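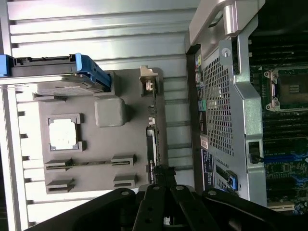
侧放的计算机机箱，机箱已打开。

长片《Bokum》定档秋季，首轮登陆264家影院

2026-07-27，Prerkis影业宣布，旗下悬疑长片《Bokum》已完成全部后期制作，将于今年秋季在院线公映，首轮放映覆盖264家影院。影片的院线发行由Prerkis影业负责，窗口期结束后的线上播映由流媒体平台Cinix独家承担。具体公映日期将在终极预告片发布时一并公布。

《Bokum》的故事发生在一座同名的港口小城。一名离乡多年的声音修复师接到委托，回到家乡整理当地广播站留下的旧录音。在一盘没有编号的磁带里，她听到了自己父亲的声音，而录音时间晚于父亲失踪的日期。她开始逐一寻找当年在广播站工作过的人，得到的说法彼此矛盾。随着磁带一段段被还原，小城里一起早已结案的沉船事故重新被人提起。

影片主体拍摄历时58天，今年4月前已全部结束，外景集中在码头、旧居民区和一座停用的灯塔。广播站内景在摄影棚内搭建，走廊、播音间和磁带库相互连通，便于拍摄长镜头。成片共813个镜头，其中磁带库段落由三个长镜头组成，是全片排练时间最长的部分。

声音是本片制作的重点。剧组在外景地单独录制了潮水、汽笛、缆绳和室内底噪，后期制作时按季节和时段分类使用。片中的旧录音由演员在模拟设备上重新录制，再按剧情所需的程度逐级做旧。影片的混音版本包括沉浸声和常规环绕声两种，影院可根据影厅条件选用。
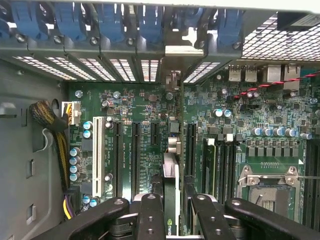
机箱内部，可见绿色主板和一排蓝色塑料卡扣。

剪辑和调色工作由Prerkis影业自有的后期部门完成。影片按两条时间线推进，现在时部分色调偏冷，广播站旧日部分保留较重的颗粒。早期剪辑版本曾采用旁白，定剪时全部删去，改由录音内容承担叙述。

公映之前，《Bokum》将在Onyeka电影节举行首次公开放映。该场放映安排在电影节的露天主会场，设3000个座位，放映后设有主创交流环节。购票须通过电影节官方渠道办理，每个账号限购两张。如遇大风或暴雨，放映顺延至次日晚间同一时段，已购票继续有效。

首轮影院名单将分两批公布。第一批为设有沉浸声影厅的影院，第二批为其余影院，其中包括部分社区影院和高校放映厅。Prerkis影业同时提供无障碍版本，含口述影像音轨和听障字幕，影院可在订片时一并申请，不另收费。

影片原声将与公映同步上线，收录全部配乐以及片中广播站的开始曲。开始曲由一支本地铜管乐队演奏，沿用了单声道录音方式。实体唱片的发售安排另行通知。

Cinix的线上播映将在院线窗口期结束后开始，届时除正片外，还将上线一部讲述声音制作过程的短纪录片。线上版本提供普通话原声和多语种字幕，画面规格与院线版一致。

影片信息
片名：《Bokum》
类型：悬疑、剧情
语言：普通话
出品及院线发行：Prerkis影业
线上播映：Cinix
首次公开放映：Onyeka电影节

关于Prerkis影业
Prerkis影业从事剧情长片和纪录片的开发、制作与发行，设有独立的剪辑、调色和声音部门。公司目前另有两部剧情长片处于剧本阶段，一部纪录片正在拍摄。

媒体事宜
先导海报、剧照和预告片可在Prerkis影业官网的媒体专区下载，使用时请注明出处。未经许可，不得对剧照进行裁切或合成。媒体场放映的报名通道将于电影节排片表公布后开启，申请者须提供所属媒体名称和有效证件信息。影评及相关报道的解禁时间以媒体场邀请函所载为准。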